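Plurneo Carpet Tile, Low Loop, Gray

Sold by the box from Tosinside. In stock at the Grernasero warehouse.

Plurneo is a low loop carpet tile for offices, classrooms, waiting areas and finished basements. The pile is short and dense, so chair legs and carts move over it without much drag. Each box holds 17 tiles. The backing is cushioned, and the tiles can be laid over concrete, plywood or old vinyl as long as the floor is clean, flat and dry. 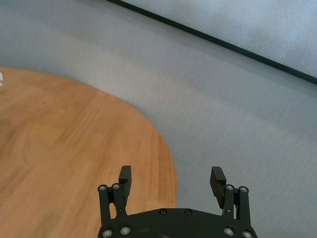
Tiles are held with tack strips at the corners or with a pressure-sensitive adhesive over the whole floor. Tack strips are enough for most rooms. Use the full adhesive in hallways and anywhere with rolling loads. Neither one is included in the box.

Lay the tiles with the arrows on the back all pointing the same way for an even look, or turn every second tile for a checkerboard. Start from the center of the room and work out to the walls. Cut from the back with a sharp utility knife and a metal straightedge. Leave the boxes in the room overnight before you start.

Order from one dye lot where you can. The lot number is on the short end of the box. If you are adding to a floor you bought earlier, put the old lot number in the notes at checkout and we will match it if we have it. We suggest keeping a few spare tiles.

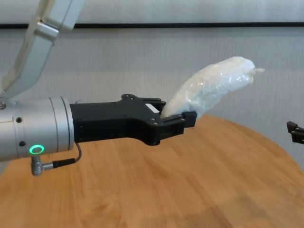
Daily care is a vacuum with the beater bar set low. For spills, blot with a white cloth, then use plain water and blot again. Most of what ends up on the carpet in a meeting room comes off the table, so clear that first. A crinkled plastic bag like the white one over the round table will do for crumbs and wrappers. Stains that stay after two tries can be treated with a neutral carpet cleaner, or you can lift the tile and swap it with one from under a cabinet.

Furniture can go back on the floor once the adhesive has set. Put felt or plastic glides under heavy legs. Table bases with a narrow foot will leave a mark in any loop pile, and a light steam from above brings most of it back.
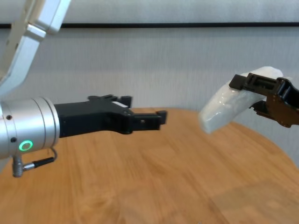
Item number: 153
Color: Gray
Pile: Low loop
Backing: Cushioned
Tiles per box: 17
Returns: Unopened boxes, 30 days
Samples: Up to 2 per customer
Matching stair edge: See Nowakowski trims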